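5. FIRST GRIPS

By now the Welemgate hand gripper is assembled, the finger pads are glued, and the glue has had overnight to think about it. If you skipped the overnight part, go back to section 4 and read the caution you skipped along with it.

This section covers setting the squeeze, picking a practice object, and making your first dozen recordings. Allow an evening. Syahrul Rahman did it in forty minutes, but he had built two of them already and doesn't stop for tea.

You will need:
The assembled gripper
The 2 mm hex key from the Lynch bag (the small bag, not the one with the springs)
A practice object
A printed marker square, mounted flat on something stiff
At least 200 MB free on the card

5.1 Setting the squeeze

1. Hold the gripper by the handle with nothing between the fingers. Pull the trigger all the way and let go. The fingers should return by themselves. If one comes back and the other sulks, loosen the pivot screw on the slow side by a quarter turn.

2. Close the fingers gently until the pads touch. They should meet along their whole length. Pads that meet only at the tips will pick up a pencil and drop everything else.

3. Turn the tension screw clockwise until it stops, then back it off two full turns. This is the workshop setting. Everyone changes it later and most people change it back.

Caution: The tension screw goes into a brass insert, and the insert is held in by optimism and melted plastic. Do not use a power driver.

4. Pull and release the trigger twenty times. Listen for clicking. A click on closing is the linkage bedding in. A click on opening is a crack, and you want to print part B7 again with more walls.

5.2 Choosing a practice object

Start with something rigid, dull and already unloved. Eggs are for later. Good first objects have two faces roughly parallel and enough weight that you notice when they begin to slip.

Old computer keyboards do very well. They are stiff and long, and every workshop has a box of them that someone is definitely going to sort through. Take the grip at the number pad end and tilt the far end up. With that much length hanging off the fingers, any twist in your wrist shows up at the other end in exaggerated form.

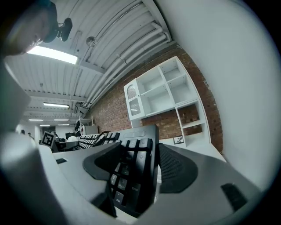
Photo: Marcelino Miranda / Welemgate build notes

5. Unplug the keyboard first. Marcelino's notes from January include half a page of the letter M.

6. Put one pad on each side and squeeze until the keyboard stops moving against them. Then stop squeezing. Most beginners carry on until something creaks.

7. Lift, tilt, hold for a slow count of five, and set it down again. If it swivels between the pads, the grip is too close to the end. Move in by the width of a key or two and try again.

Note: The two pads do not have to match. The smooth one slides into place more easily and the textured one holds better once it's there. We argued about this at some length at the Beltano open night and ended up building them both ways.

5.3 Recording

8. Stand the marker square upright where the gripper's camera can see it during the lift. Keep it out from behind the object. A marker the software can't find is a piece of stationery.

9. Press and hold the record button until the light goes steady. A blinking light means the card is full or not pushed in. It's the card not pushed in.

10. Do one lift per recording. Long, ambitious recordings with several lifts in them can be split afterward, by you, at midnight.

11. After twelve recordings, copy them off and run the check script. It prints the longest gap in marker tracking, in milliseconds. Anything under 163 is fine. From there up to 500, slow down a bit. Over 500, check step 8 and then check the lens for thumbprints.

Caution: If you are using the Surken battery pack, unclip it before charging. The charging port and the trigger guard are closer together than anyone intended, and this will be fixed in the next version of the handle, as it was going to be in this one.

If the check passes, go on to section 6, Soft Things.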